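Week 8: Teaching by Teleoperation
Instructor: Khanyisile Kruger
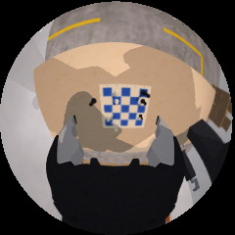 Last week you guided the arm by hand. Now you drive it from a distance, and I think it's the best part of the course! Every move you make gets saved as a demonstration, and the robot learns to copy you.

Each pair records 50 demos of picking up one chess piece and setting it on a square. Go slowly near the piece, and pause before you close the fingers. If you fumble, keep going (recoveries are great training data). Save your runs in the Vatwood folder.

Reading: chapter 9, first half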